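June 5, 2024

Woke up at 4 with the tooth again. Lay there bargaining with it until the birds started, then got up and ate yogurt on the left side only, like a horse with opinions.

Finally called Kirurgate. I have been putting off calling Kirurgate since November, when Halvard Eide told me over the fence that they fixed his molar for next to nothing. Halvard's idea of next to nothing and mine have never met. The woman on the phone was very kind and quoted me $879 for the crown, before the X-ray, and I said "oh, lovely," in the voice of a person ordering soup.

They had a cancellation at 2, so I had the morning to get worked up in. I cleaned the oven, which I only do when something worse is coming. Randi called in the middle of it to ask if I was still bringing the folding chairs to her thing and I said yes, though I have no idea where they are. I think Arvo has them. Arvo will say Njål has them. I lent those chairs out once, for one afternoon, and they have been living a fuller life than mine ever since.
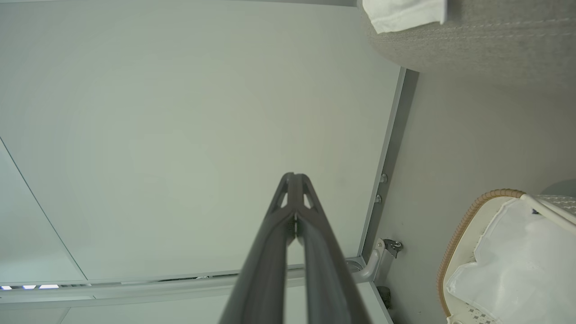 Anyway, the dentist. He is about twelve years old and has beautiful forearms. He asked if I grind my teeth at night and I said I live alone, so who would tell me. He laughed a little too late. Then he put both hands in my mouth and asked where I was going this summer. I said Rustad, but it came out as a sneeze, and he said he'd heard great things about it.

The temporary is on. No nuts, no caramel, nothing sticky for up to 2 weeks. I have not bought a caramel since I was a child and I stopped at the store on the way home and stood in front of them for quite a while.

Soup for supper, lukewarm, half of it down my shirt. Could not feel my lip until well after the news. Called Arvo about the chairs, speaking like a drunk, and he asked very gently if I was all right, and then said that Njål has them. Left Njål a message that he will probably keep and play for people.

The oven does look good. Must find the insurance papers before bed, or tomorrow.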